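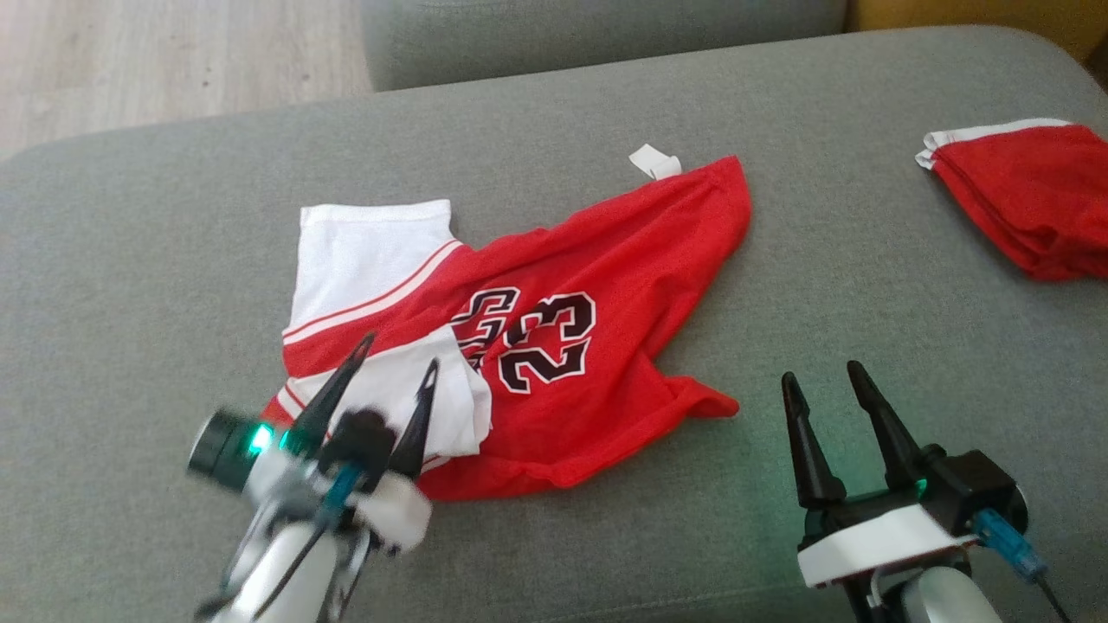 Red jersey with a black number 23, on a gray sofa

Celebrity Journalism and the Public Appearance
Course handout, Unit 2: Reading the Party Report

Welcome back! This is the unit I look forward to all year, so please come with your highlighters. We're spending the next few meetings on one of the humblest pieces in entertainment news: the party report. You've read hundreds of these. A star turns up at a restaurant opening or an after-party, somebody at the next table talks to a reporter, and by morning there's a short article with a headline about who sat with whom.

They look like nothing. I think they're wonderful, and I hope to bring you around (you have until September to resist).

Where the story comes from

Most party reports rest on one of four kinds of source, and your first job with any article is to work out which.

The named guest. Gives a full name and usually a job title. Often has a project of their own to mention.
The unnamed onlooker. "A source," "an insider," "an eyewitness." Could be a waiter, could be the star's own publicist.
The host or venue. Wants the place named, preferably in the first paragraph.
The reporter in the room. Rarer than you'd think, and easy to spot once you know how: look for small details that don't flatter anyone.

Try it on the packet piece about the Ploveck premiere party. There's a quote in the second paragraph calling the evening "magical," and no source is given until the very end, where we learn the speaker works for Baek, the agency that planned the event. Read it again knowing that. It's a different article!

The vocabulary

Party reports have a language of their own, and it's great fun to collect. People don't eat, they dine. They don't leave, they slip out. A couple is "cozy," a friend is "a pal," and a famous parent's child is nearly always "the spitting image." Keep a running list in the back of your notebook. When a phrase shows up in three separate articles by different writers, put a star next to it and ask what work it's doing. "Slipped out a side door," for instance, tells us the star wanted privacy while also telling us that somebody was watching the door.

Look at verbs of speech as well. "Said" is neutral. "Gushed," "dished," "revealed" and "let slip" all make a claim about how the words came out, and the person quoted may not agree.

The family angle

Famous families get special treatment. A report on an actor's daughter will usually name the parent before the halfway point, even when the parent wasn't there. Compare the two Dalard anniversary dinner stories in your packet. One opens with the daughter's new album and gets to her father in the last line. The other puts him in the headline. Same dinner, same guest list, same quotes. Which one would you rather be the subject of?

A harder case comes up when an ordinary party report gets rewritten after bad news. A dinner that earned a few lines on the night becomes "one of her last appearances," and small moments get loaded with meaning they didn't have at the time. We'll go slowly here. Some of these rewrites are tender and careful and some aren't, and I'd like us to be able to say exactly which sentences make the difference.

The Grirnix archive

You all have access now to the Grirnix clippings database, and oh, it's a treasure. Our course folder holds 3514 party reports, sorted by venue and by event type. I've tagged 113 of them as good starting points for the short paper. Please don't feel stuck with my picks. If you find something stranger and better, bring it!

Two tips for searching. Put venue names in quotation marks, or you'll get every article containing the word "room." And check the corrections field, where you'll sometimes find that the star in the headline wasn't at the party at all.

For next time

Read packet items 4 through 9. Choose one report and mark every claim in it with a source type from the list above, using a question mark where you can't tell. Then write a paragraph on the claim you trust least.

The short paper is due 1st August, three pages, double spaced. Drafts are welcome any time before that, messy ones included. Bring a clean copy of your chosen article for your partner to mark up, plus your vocabulary list if it has grown past a page.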